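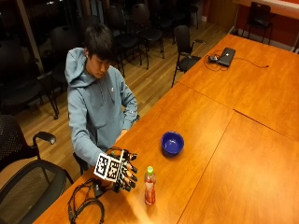 At the long wooden table, head down.

I oiled our big table again in July, and I've finally got the routine down. Clear everything off, then sand lightly with 180 grit, always along the grain. Wipe up the dust with a damp rag and let it dry. Now rub in a thin coat of oil — thinner than you think! — and wait about 2 hours before buffing off whatever's left. I do two coats, with a night in between. Lay the oily rags flat outside to dry, please, because balled-up ones can catch fire.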